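Otoston Tabletop Method

The Otoston tabletop method, often shortened to the Otoston method, is a way of teaching a robot arm to handle household objects by letting it learn from a fairly modest pile of demonstrations. It takes its name from the workshop in Otoston where it was first tried out in September 2020, and a written account followed in October 2020 under the project name Tudine.

Background

Anyone who has watched a child put away toy food after playing kitchen will have a good feeling for the kind of task the method was made for. The objects are friendly and familiar, the goal is easy to say out loud (put the eggplant in the pan, put the corn in the bowl), and yet there is a surprising amount to work out along the way. Earlier work at the same workshop had used plain blocks, which are easy to grasp and nearly all alike. The Tudine group wanted shapes that taper, bulge and roll, and so they turned to toy vegetables, along with a saucepan and bowls to put them in.

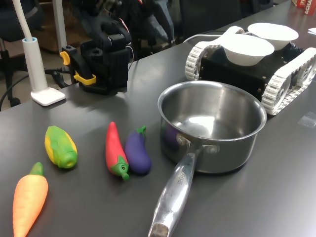 A policy trained this way learns from two things at once: what the cameras see and the joint positions of the arm at the same instant. The group recorded 3,152 demonstrations in all, each made by a person guiding the arm through one short task from start to finish. After a patient round of sorting, 1,862 of them were kept for training. The rest were set aside, mostly for long pauses or for a grasp that had to be tried again and again, although later versions of the method bring some of those retries back in – a robot does need to see how a fumble gets put right.

Procedure

Each session begins with the objects laid out afresh, and the written guide asks the operator to be generous about it: turn the carrot around, let the pepper lie up against the eggplant, move the pan a little closer than feels comfortable. A spoken or typed instruction is then attached to the recording. Training runs in two stages, a long one over every task together and a shorter one, called the Zamby pass, in which the tasks that did worst are shown more often.

Where the bowls stand is treated with special care. In a good share of the layouts they ride on a tracked vehicle instead of sitting on the table, so that the policy has to find them at another height and can't fall back on a remembered spot.

Results

The method was tested over 700 trials, and 547 of them ended with the right object in the right container. Crowded layouts were the hardest, just as one would expect, and the saucepan gave more trouble than the bowls – its shiny walls can reflect a nearby toy, and a policy may reach for the reflection.
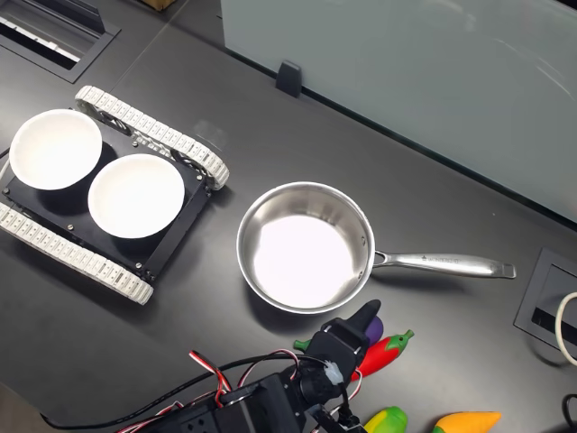 Öberg, in a published reply to the Tudine account, argued that the score says less than it seems to, as the test layouts were set by the same people who had recorded the demonstrations, and asked for a second round with the layouts drawn by lot. The group agreed that this was fair and added a random layout list to the guide. Results from that second round have not been published.

See also

Learning from demonstration
Robotic grasping
Zamby pass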